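Where the gripper thinks it is

Delia Stoica has been writing state estimation code for eleven years, and she would like it known that most of it was deleted. The current version of the Skaniscombe pose tracker, which she maintains with Irina Filip, went to its partner labs in April. It does one job. Given video and inertial data from a hand-held gripper, it produces a trajectory of the gripper in space, with a confidence value attached to every sample, so that a policy can later be trained on the motion.

"People assume the hard part is the learning," Stoica says. "The learning people assume that too. If the trajectory has a four-centimetre jump in it, the policy will learn the jump. It has no opinion about whether the jump was real."

The tracker is a fairly conventional visual-inertial pipeline. Features are extracted from the fisheye stream, matched between keyframes, and fused with the accelerometer and gyroscope readings in a sliding-window optimiser. A map is built first, from a slow walk through the space, and later recordings are localised against it. Stoica wrote most of the optimiser. Filip wrote the map builder and the tooling around it, including the viewer where rejected segments are inspected by hand.

Both of them prefer rooms with things in them. A blank wall gives the front end little to match. An open room with railings, ceiling beams and a brick wall at the far end gives it plenty, at a wide range of depths.

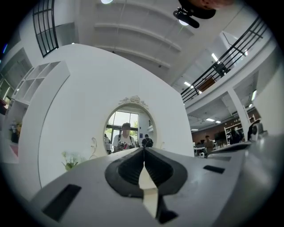
Gripper view towards the arched opening, with the mezzanine at right.

"Ceiling beams are useful and also a nuisance," Filip says. "They're long, straight and parallel, and they all look alike. You get good constraint across them and poor constraint along them. On an early build we had recordings where the track slid along the ceiling direction by one beam spacing and then carried on quite happily."

The fix was in data association. Each candidate match is now checked against the inertial prediction before it reaches the optimiser, and repeated structures are down-weighted according to how many near-identical descriptors the map contains. Filip calls this the crowd penalty. It added 2 milliseconds per image on the lab's reference machine, which Stoica argued against for several weeks and then accepted.

The lens model took longer. A fisheye covers a great deal of the room, but angular resolution falls away near the rim, and an ordinary pinhole model with distortion terms fits it badly. The team changed to a projection model suited to very wide lenses and now calibrates every unit separately. The gripper's own body is always in view and moves with the camera, so it is masked before feature extraction. Without the mask, Stoica says, the estimator sees a group of very stable points that never move and concludes, reasonably, that the gripper is standing still.

"The mask was a static bitmap to begin with," she says. "That works until the fingers open. Now it has a fixed part for the housing and a part that depends on the measured finger width. It's twenty lines of code. I should have written it in the first week."

Mirrors were the next item on the list. A mirror is a problem because the features in it are sharp, well textured and wrong. The reflected room appears as a second room behind the glass, and the map builder will triangulate points there without complaint. For a flat mirror that stays put, the virtual points are consistent with each other and do little harm. Anything that moves with the operator is worse. The reflected operator and the reflected gripper move as the camera moves, and at close range they can fill a good part of the glass.

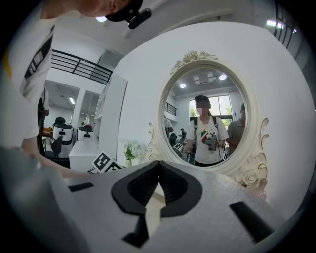
At the oval mirror, with a gripper held at chest height in the reflection.

Filip tried three approaches. The first was a learned mirror segmenter from a package called Kivex, which handled large rectangular mirrors well and decorative ones poorly. The second was to discard any point that triangulated beyond a known wall, and it required knowing the walls. The third, which shipped, looks for pairs of fiducial detections. A square marker seen in a mirror has its pattern reversed, and a reversed pattern is not a valid code in their dictionary. The detector already tested candidates and threw the invalid ones away. Filip changed it to try the flipped pattern before discarding.

"If the flipped version decodes, you are looking at a reflection," she says. "If you can see the real marker as well, or it's in the map, you can solve for the mirror plane. Then everything behind that plane and inside the outline gets tagged. We don't delete it. We tag it and leave it out of the optimisation."

On an internal test set of 254 recordings, the previous release lost track or drifted past the threshold in 68. Stoica is reluctant to quote the figure for the new release until the Nedelcu group has run it on its own hardware. She will say that the remaining failures are mostly motion blur, and that blur is handled for now by lowering the confidence value.

The confidence value is the part she would defend in a review. Earlier versions reported a trajectory or an error. The current one reports a covariance for each pose, and a planning tool downstream, Plollel, uses it to cut recordings into usable segments. A 700-sample recording with a bad patch in the middle used to be thrown out whole. It is now split in two, provided each half contains a complete grasp.

"Splitting is where we argue," Filip says. "Delia wants a hard threshold. I want to see the segment in the viewer first."

"She wants to see all of them," Stoica says.

The compromise is a band. Above the upper limit, segments pass. Below the lower one, they are rejected. Whatever falls between goes to the viewer, where Filip or a student steps through it with the map overlaid. The limits are stored in a configuration file under version control, and the commit history of that file is longer than that of some of the modules.

There is also the matter of several grippers recording at once. Each runs its own tracker, and their clocks have to agree before the trajectories can be compared. The lab synchronises at the start of a take and again at the end, then fits a linear drift between the two. Stoica would like a third sync point for takes longer than a few minutes. Filip has an open ticket for it, with a prototype on a branch that does not yet pass its tests.

Work on the next release is on rolling-shutter correction, which neither of them describes with any enthusiasm. Each image row is exposed at a slightly different time, and during a fast wrist turn the difference is large enough to show up as a bend in the map. The correction needs a continuous-time trajectory in place of discrete poses – a change that touches nearly every file in the optimiser.

"I've started," Stoica says. "The unit tests compile."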